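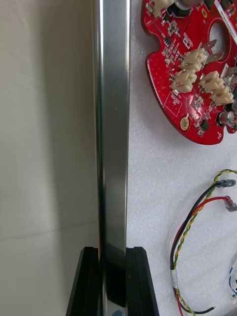 Hinditz wrote in to ask whether a watch bracelet can be sized without a pin press, and what to do when the pins will not budge. Yes, with a hand punch, a small hammer and a block. Stubborn pins are covered in step 3.

The steps apply to the Skorine three-hander and to most bracelets held by split pins. Screwed links need a screwdriver and a different page.

1. Find the arrows
Turn the bracelet over. Small arrows on the inside of the removable links show the direction in which the pins leave. Work on the links nearest the clasp, and take the same number from each side. If the total is odd, remove the extra link from the six o'clock side.

2. Set up the block
Lay the bracelet on its edge in the slot, arrows pointing down. The Molto nylon block has a slot wide enough for a 22 mm bracelet — older blocks may not.
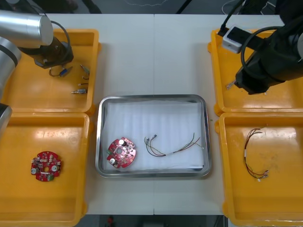 3. Drive the pin
Place the punch on the pin and tap lightly. Once the end shows, pull it out with flat pliers. If it stays put after a few taps, check the arrow again, then put a drop of penetrating oil on each end and leave it overnight. Do not hit harder. A bent pin will mark the link.

4. Close the bracelet
Bring the two open ends together and insert the pin against the arrow, split end last. Tap until it is flush on both sides.
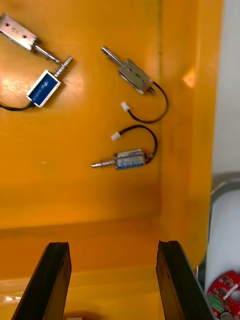 Run a fingernail over both edges; a pin that catches is still proud and needs another tap. For fine adjustment, move the spring bar in the clasp by one hole. The Batista clasp has four holes, the Skorine three. My wrist is 17 cm and I use the second.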